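How to Get a Table at Skellance Without a Reservation

Skellance seats 42 and keeps 9 counter stools for walk-ins. The steps below apply to dinner service only. Lunch is first come, first served.

1. Join the list in person
The door list opens at 4:30 p.m. Give a name, a phone number and the party size. The host does not take names by phone. Parties of five or more are sent to the sister location, Dolar, on Appiah Street.

2. Wait nearby
A text goes out when the seats are ready - the hold is 16 minutes. After that the name drops to the end of the list. Flastow, the coffee bar next door, stays open until 8 p.m. and is within range.
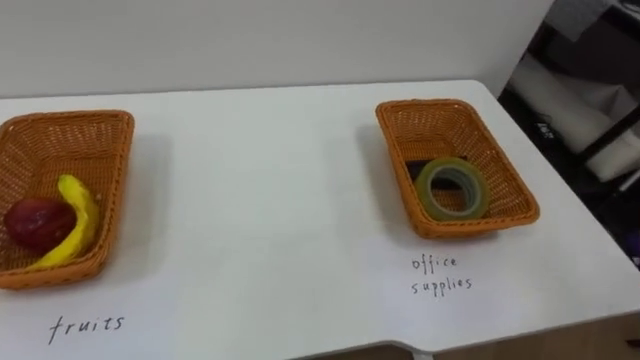

3. Order the short menu first
Counter seats get the full menu, but the grilled sandwiches come off the flat-top faster than anything from the oven. The smoked cheddar and pickled onion is $17 and comes with soup. Substitutions are limited to the bread.

4. Pay at the counter
Cards only. Checks can be split two ways - ask before the server closes the tab.

Posted by Fuseini Quartey, June 9, 2019. Prices and hours checked the same week.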